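Lista: manipulacao-bimanual
Assunto: Re: Câmeras de punho na tarefa do carregador
De: Angelica Estrella
Para: lista geral do projeto Colombo

Prezados colegas,

Em resposta à consulta do Dr. Monti, transcrita a seguir, encaminho a posição do grupo de Clatport.

Cosimo Monti escreveu:
> Solicito esclarecer se o conjunto de outubro, com 1.269 episódios,
> mantém as vistas de punho no treinamento da política, ou se a
> vista superior foi considerada suficiente.

As vistas de punho foram mantidas. Com o telefone entre os dedos, a tela ocupa quase toda a altura da imagem e os reflexos no vidro tornam-se intensos.
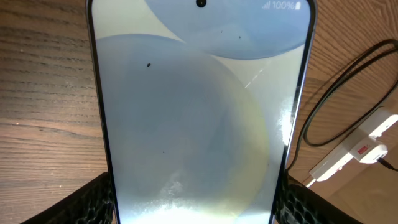 1. Vistas de punho

O codificador recebe cada câmera em separado, com pesos próprios. Quadros dominados por superfícies de pouca textura não são descartados. 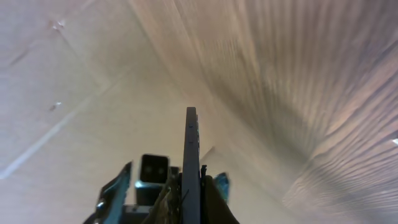
A exclusão desses quadros foi testada em 2 treinamentos e reduziu a taxa de acerto em 9 pontos percentuais. O grupo de Zuvthorpe obteve resultado compatível.

2. Vista superior

É a única que reúne os dois braços, o telefone e a régua de tomadas, e dela se extrai a trajetória do cabo.
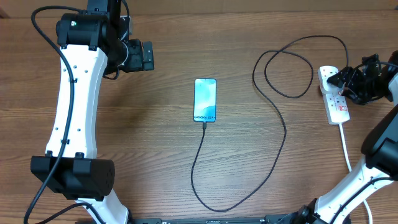

A anotação do cabo segue o protocolo revisto por Morena Pagano, com sete pontos de controle por quadro. Os laços próximos à régua permanecem como a principal fonte de divergência entre anotadores.
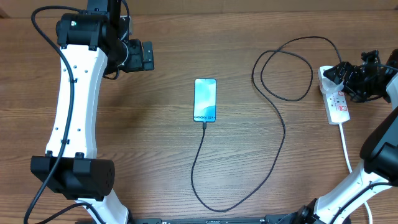
Figura 4. Vista superior, com a garra direita sobre a extremidade da régua de tomadas.

Pedidos de acesso às anotações devem ser dirigidos a Gianni Ferri.

Atenciosamente,
Angelica Estrella
Grupo de Manipulação, Clatport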